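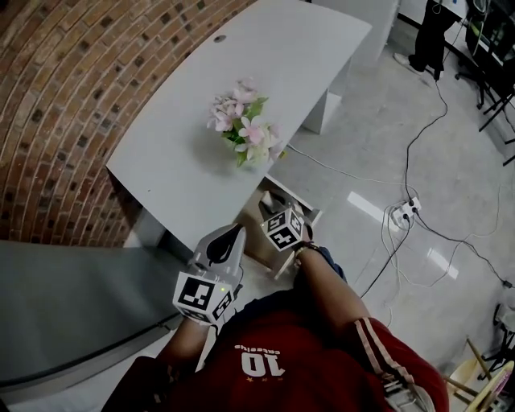

Kunstblumen, die man nicht gießen muss, hatte Mirjam Verschueren eigentlich nie im Haus haben wollen. Inzwischen kauft sie sie regelmäßig. Verschueren richtet für die Firma Ernero Räume ein, die tagsüber von wechselnden Gruppen benutzt werden: Kursräume, Werkstätten, kleine Büros in alten Gewerbebauten. Wir haben mit ihr über Tische, Stauraum und die Frage gesprochen, wann ein Raum fertig ist.

Angefangen hat sie in einer Möbelwerkstatt, bei Bosman, wo sie zwei Jahre lang vor allem Tischplatten geschliffen hat. »Da lernt man, wo die Leute anstoßen«, sagt sie. »An den Ecken ist immer zuerst der Lack weg.« Seither nimmt sie für Räume, in denen viel gegangen wird, gern Tische mit gebogener Vorderkante. Eine Rundung koste etwas Stellfläche an der Wand, dafür komme man mit einem Karton im Arm besser daran vorbei.

Weiß sei bei Tischen die Farbe, nach der am häufigsten gefragt werde, und auch die, über die sich später die meisten beschweren. Verschueren hält das für übertrieben. »Auf Weiß sieht man den Kaffeerand sofort, also wischt man ihn sofort weg. Auf dunklem Holz klebt er drei Wochen.« Sie empfiehlt ein feuchtes Tuch und einen Tropfen Spülmittel, mehr nicht. Von Scheuermilch rät sie ab.

Zu den Kabeldurchlässen hat sie eine feste Meinung. Sie gehören für sie nach hinten an die Ecke und nie in die Mitte der Platte. »In der Mitte fallen Stifte hinein, und man stellt kein Glas mehr hin.« Wird der Tisch umgestellt, soll der Durchlass wieder zur Steckdose zeigen. Das werde oft vergessen, und dann laufe die Leitung quer über die Platte.

Und die Blumen? Eine Zeit lang hat sie echte bestellt, Tulpen meistens. In Räumen ohne festen Nutzer fühlte sich aber niemand für das Wasser zuständig. Fuseini Korletey, mit dem sie damals zusammenarbeitete, brachte eines Morgens im Mai einen künstlichen Strauß mit und stellte ihn kommentarlos hin. »Ich fand das zuerst schlimm«, sagt Verschueren. »Nach einer Woche hatte ich mich daran gewöhnt.« Heute achtet sie auf blasse Farben, Rosa oder Weiß, mit viel Grün dazwischen. Kräftiges Rot und Blau wirke bei Kunstblumen schnell wie Dekoration im Schaufenster. Alle paar Monate kommt der Strauß unter die Dusche, lauwarm, und trocknet kopfüber.

Schwieriger als der Tisch ist meistens das, was an den Wänden steht. In alten Gebäuden ist selten etwas gerade, Rohre verlaufen dort, wo man einen Schrank hätte hinstellen wollen, und in eine Ziegelmauer bohrt man ungern. Verschueren arbeitet deshalb viel mit freistehenden Regalen aus Lochprofilen.

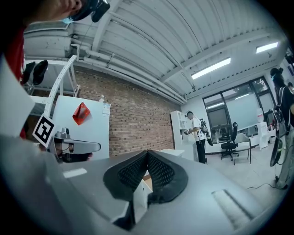 »Metall mit Löchern kann man immer wieder anders zusammenbauen«, sagt sie. »Man hängt auch mal etwas daran auf, das sonst auf dem Boden liegen würde.« Einen Ziegel zu verputzen oder zu streichen kommt für sie nur im Notfall infrage. Das Rotbraun bringe Wärme in einen Raum, der sonst aus weißem Blech und weißen Schränken bestehe. Wellblech an der Decke lässt sie ebenfalls, wie es ist, und die Rohre auch. Eine abgehängte Decke sehe auf dem Plan ordentlich aus, nehme aber Höhe weg, und sobald jemand an eine Leitung müsse, seien die Platten hinüber.

Hohe Schränke stellt sie so, dass man die Türen ganz öffnen kann, ohne jemanden am Tisch zu stören. Was sich oben darauf sammelt, räumt sie bei jedem Besuch herunter. »Da oben landet alles. Flaschen, Klebeband, Schlüssel, die einer seit Wochen sucht.« Auch auf den Fronten hängt schnell etwas. Zettel und Papierfiguren stören sie nicht, solange man die Beschriftung noch lesen kann.

Ihr Kollege Wouter Van Damme würde jedem Gegenstand einen festen Platz mit Aufkleber geben. Darüber streiten die beiden seit Jahren. Verschueren hält Aufkleber für sinnvoll bei Werkzeug und für überflüssig bei Hockern. Ein kleiner Hocker gehöre unter den Tisch, das verstehe jeder ohne Schild.

Ob ein Raum funktioniert, prüft sie nach 30 Tagen. Sie kommt dann ohne Anmeldung vorbei und schaut, was verschoben wurde. Steht der Tisch woanders, lässt sie ihn dort. »Die Leute arbeiten ja darin, ich nicht.« Beim letzten Mal hat sie nur das Kabel neu verlegt und den Strauß zum Waschen mitgenommen.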